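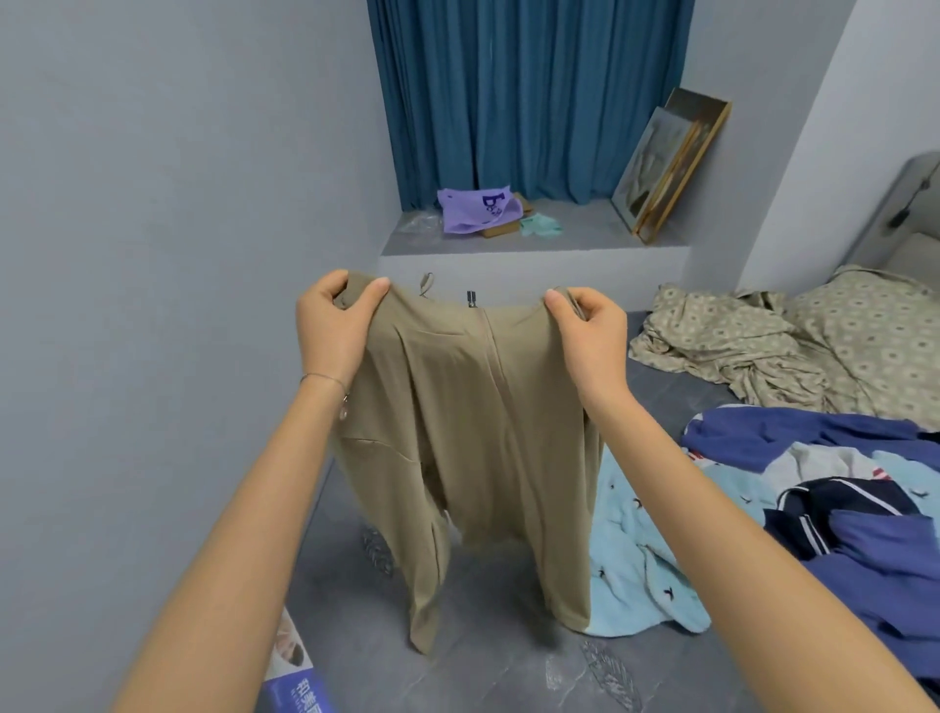 Idalina Mendes 回复：双手提腰那一段的夹爪闭合信号没有问题，我在自己的机器上重放过，出错的是后面放到床面上抚平的部分。请把工单标题改掉，原来写的“提起阶段丢失抓握”会误导分派。

搜索工单 关键词 提交人 状态

6月 提交人：Martim Mota

工单 516：徒手示教转换后，手掌按压被输出为夹爪闭合
组件：Kemum 转换器，手部状态模块
目标设备：Grodico 双臂，平行夹爪
项目：Zurham 叠衣
状态：已有绕过办法，等待合并

标题已按 Idalina 的意见修改，下面的描述也重写过一遍，旧描述作废。

问题描述

示教者不戴手套、不拿手柄，直接用双手操作衣物，头部相机录制。Kemum 从画面估计两只手的关键点，再转成两条机械臂的末端位姿和夹爪开合量。此前示教一直在桌面上做，本批改在卧室床上。转换日志无报错，位姿曲线肉眼看也连续，但在 Grodico 上回放时，左夹爪在抚平动作开始后闭合，夹住衣料并随手臂平移，把已经铺开的部分重新拖皱。右夹爪正常。

本批共 28 段，出现上述现象的有 6 段，全部是上衣。下装各段在提起时双手捏腰头两角，开合量两侧都对。

复现步骤

1. 取任意一段失败的上衣示教，用默认参数转换。
2. 打开手部状态曲线，定位到左手由悬空转为接触床面的位置。
3. 观察左侧开合量。预期保持张开，实测在接触后降到闭合阈值以下并一直保持，到左手离开衣物才恢复。
4. 在回放器里以低速执行，不要直接上真机。上真机前先把左臂向下的力限打开。

已排除的原因

时间戳。两侧的状态和位姿来自同一帧，不存在错位。重新对齐后曲线无变化。

相机外参。重新标定后末端高度有变化，开合量没有变化。顺带记录：标定前左末端高度偏差最多 4 厘米，这个偏差另开了工单，不在这里处理。

左右手互换。怀疑过两臂靠近时标签交换，逐帧看过，没有交换。

左腕手链。提交时我把它列为首要嫌疑，理由是左右手只有这一处明显差别。后来在提起段里对照，左手同样戴着，捏角的状态输出正确，所以单凭手链解释不了。没有继续往这个方向查。

衣料颜色。失败段里深色和浅色上衣都有，没有规律。

分析

手部状态模块把拇指指尖到食指指尖的距离当作主要输入，再用其余手指的弯曲程度修正。捏取时这个量可靠。手掌向下按在布上时，手背朝向头部相机，指腹和掌心不可见，拇指的深度只能靠先验补。补出来的拇指落到食指下方，两指距离随之变小，模块就判成闭合。

桌面批次没有暴露这个问题，原因是当时的示教者习惯用手的侧缘刮平，拇指一直翘着。看过旧录像后确认了这一点。本批示教者用整个手掌压住胸口附近，手指稍微分开，另一只手去整理肩线。按叠衣的做法讲，这样做更合理，没有要求示教者改动作的必要。
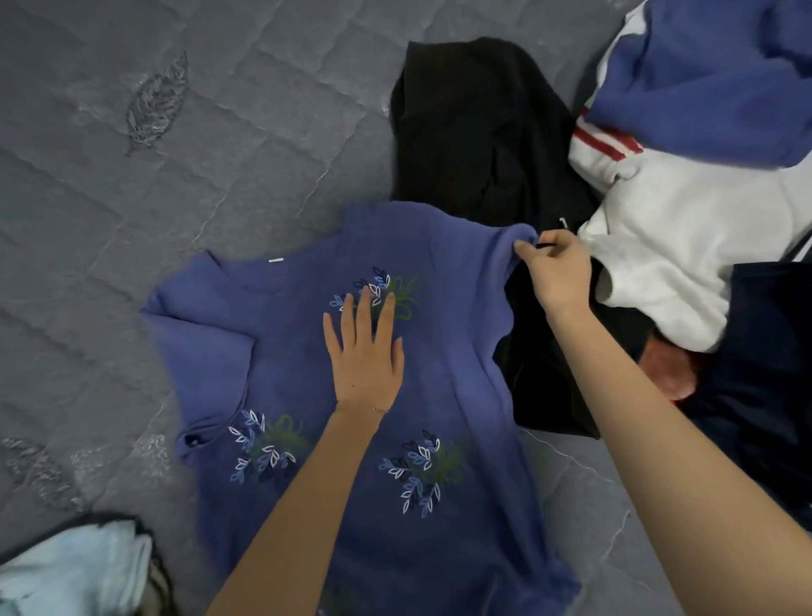
Ruan Motaung 问，既然右手捏着肩缝、左手只是压着，能不能干脆规定同一时刻只允许一侧闭合，这样不用改模型。

不能。提起下装时两侧必须同时闭合，互斥规则会让其中一个角掉下去。按衣物类别切换规则也讨论过，上衣翻面时同样要双手捏，类别区分不出来。

上面这类接触方式以后会很多：左掌平放在上胸，右手把右肩缝的上沿稍稍拎起，领口朝左，下摆朝示教者。两只手在同一时刻状态不同，适合当回归用例，已经把对应段落加进测试清单。

另外注意支撑面。床上是灰色绗缝面，本身有格子和叶形压纹，衣服旁边还堆着别的衣物。Kemum 的平面拟合在这种面上会把残差放大，接触判断偏早。接触偏早本身不会造成闭合，但会让误判持续得更久，所以在曲线上看起来像是“碰到就夹”。

处理记录

09:40 Martim Mota
关闭拇指深度先验，重新转换失败段。抚平阶段恢复为张开，但捏肩缝时右侧开合量抖动，回放中夹爪反复松开。不可用，已还原。

11:15 Idalina Mendes
在状态模块前加一个接触类型判断，分“捏”“压”“无接触”。输入用手背法向与支撑面法向的夹角、掌心到支撑面的高度、手指展开程度。判为“压”时不再读取两指距离，开合量直接输出张开。捏和无接触两类走原来的路径。判断失败时也走原来的路径，不阻断转换。

13:05 Martim Mota
用 Idalina 的分支转换整批。原先失败的各段在抚平阶段左侧均为张开。提起下装的段落曲线与默认版本逐点一致，悬空时掌心离支撑面远，没有被误归为“压”。低速回放通过。真机只跑了一段上衣，左夹爪张开着压下去，两个指尖在布上留下两道印子，没有夹料。

留印子的问题：平行夹爪张开后与衣料的接触只有两条窄边，和手掌不等价。转换器把手掌中心映射到夹爪中心，压力全落在两个指尖上。可选的做法是压平时让夹爪闭合但不夹料，用合拢后的外侧面去推。这样开合量又成了“闭合”，和本工单要修的现象在数值上相同，区别在于闭合发生在接触之前。需要 Grodico 那边确认指尖外侧能不能承受侧向力，等答复。

14:30 Armindo Calado
Paiva 现场也在用同一版转换器，那边示教毛巾。毛巾批次里有没有同类现象还没有查，暂时不要把默认参数推过去。分支可以先给他们试，注明未合并。

15:20 Martim Mota
已发给 Paiva，只发了分支，没动默认参数。

绕过办法（合并之前）

一、转换时指定接触类型分支，默认参数保持不变。
二、不能切分支的，手动标注抚平区间，在导出前把该侧开合量覆盖为张开。区间起点取手掌刚接触之前的几帧，取晚了夹爪已经开始合。
三、不要通过调高闭合阈值来绕过。薄布料捏取时两指距离本来就小，厚料不是，调高之后叠好的厚边会漏抓。
四、已经用默认参数转换并进入训练集的上衣段，先移出，重新转换后再放回。混着训练的话，策略会学到在胸口位置合夹爪，后面很难看出是哪里来的。

对示教者的要求

动作照旧，不改手法。只补两点：抚平时尽量不要让袖口或前臂挡住手腕；换动作时手离开布面再换，便于切分。首饰不作要求，见上文排除项。

待办

Idalina Mendes：接触类型分支补单元测试，提交合并。
Martim Mota：补录单手压、单手捏的段落，左右各做一遍。现有回归用例里压的一侧全是左手，右手压没有覆盖。
Armindo Calado：跟 Paiva 要毛巾批次的状态曲线。
Natália Cunha：训练集里受影响的上衣段清单，移出后在本工单留言。

Natália Cunha：清单已导出，受影响段落已移出。有一段前半是提起、后半是抚平，我按区间切开了，前半留在训练集里。切点附近的位姿有一小段重叠，重新转换时请用原始录像，不要用切过的那份。

Martim Mota：收到，用原始录像转。

最后更新：6月，16:10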